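Korik Stock Control for Independent Retailers
Set-up Guide, Section 6: Adding a local supplier

This section covers suppliers that invoice the store directly. Suppliers on a buying group account are loaded from the group catalogue and should not be entered by hand.
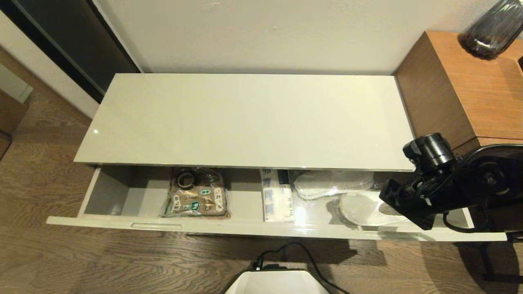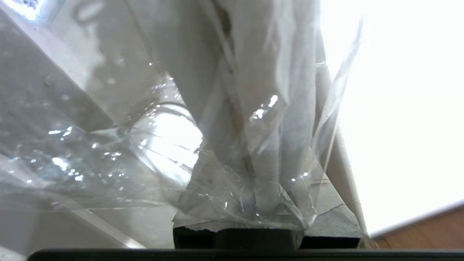
Before you begin

You need a manager login, the supplier's ABN and a current price list. The Hurnley sample store can be used for practice. Entries made there are cleared overnight and do not reach live ledgers.

Creating the supplier record

1. From the main menu, open Suppliers, then New.
2. Enter the trading name exactly as printed on the supplier's tax invoice. Do not abbreviate.
3. Enter the ABN without spaces. The field turns green when the check digits are valid.
4. Set Supplier Type to Local. The type cannot be changed once an order has been raised.
5. Set Payment Terms. The default is 7 days from invoice. Terms agreed in writing override the default.
6. Select Save. Korik assigns a supplier code.

Note: Codes below 729 are reserved for group suppliers. If a local supplier is given a reserved code, delete the record and repeat from step 1.

Loading the price list

1. Open the supplier record and select Price List, then Import.
2. Choose the file. Accepted formats are CSV and tab-delimited text.
3. Match the columns for item code, description, unit cost and GST status. Unmatched columns are ignored.
4. Select Test Import and review the exceptions report.
5. Correct any exceptions in the source file and repeat the test.
6. Select Commit.

Caution: Commit overwrites existing unit costs for matching item codes. Margins on open promotions are recalculated immediately. Export the current list first if a promotion is running.

Note: Stores migrated from Farquharson point of sale in April may see duplicate item codes with a trailing zero. Merge these under Items, Maintenance before importing.

Local purchase reporting

The Local Share report shows purchases from Local suppliers as a percentage of total cost of goods. It excludes freight, consumables and credits not yet matched to an invoice. To include the new supplier, tick Report as Local on the Details tab. The change applies from the next trading day and is not backdated.

If the supplier is missing from the report after three trading days, check that at least one invoice has been posted. Orders and delivery dockets alone are not counted.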